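From: Filum list member
To: stationery-l
Date: 8 September 2019
Subject: Re: Reply cards and outer envelope weight

> We have 90 invitations going out and the reply cards are
> printed on the same stock as the invitation. The stationer
> (Dasby) says this is fine. My question is whether to stamp
> the reply envelopes before or after the outer envelopes are
> weighed, and whether to number the cards on the back.
> Guests come from two families and several surnames repeat.

Before. The weight of the stamps is small, but the weight class is decided on the finished piece, and a set that sits near the limit can go over it with one more layer. Make up one complete set with everything in it, seal it, and have it weighed at the counter. Do not rely on a kitchen scale for this. If any sets carry an extra card (hotel, map, brunch), weigh one of those separately.

On the stock: same weight for both cards is allowed but not needed. We used the Kotian 86 lb cover for the invitation and a lighter sheet for the reply card, and the set stayed in the lower class. With the heavier reply card it did not. Square outer envelopes cost more to mail whatever they weigh, so check the shape first.
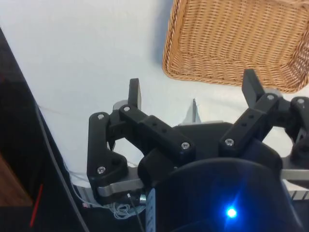
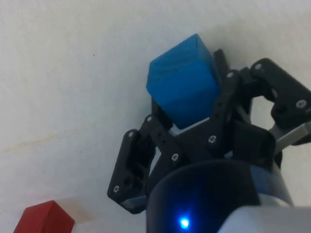

Numbering is worth doing. Write a small number in pencil on the back of each reply card, low in one corner, and keep the same number against the household on the guest list. In our last mailing up to 5 cards came back with no name on them, and the number was the only way to place them. As replies arrive, enter them the same day, then file the cards in number order. A woven basket like the wicker one in the first picture will hold cards well enough, but put them upright with a divider every 23 cards or you will be sorting them again in January. Pencil can be rubbed off by the envelope flap on coated stock - test one card first.

Two smaller points on the reply envelope:

The printed address should be that of whoever keeps the list, even if the invitation is issued by someone else. Forwarding replies between two houses is how cards go missing.

The reply card goes under the flap of its envelope, print side up. It does not go inside.

I have no experience with the Hadeo pre-stamped envelopes you asked about in the other thread. The sample I was sent had a gum line too narrow for my liking, but that was one sample.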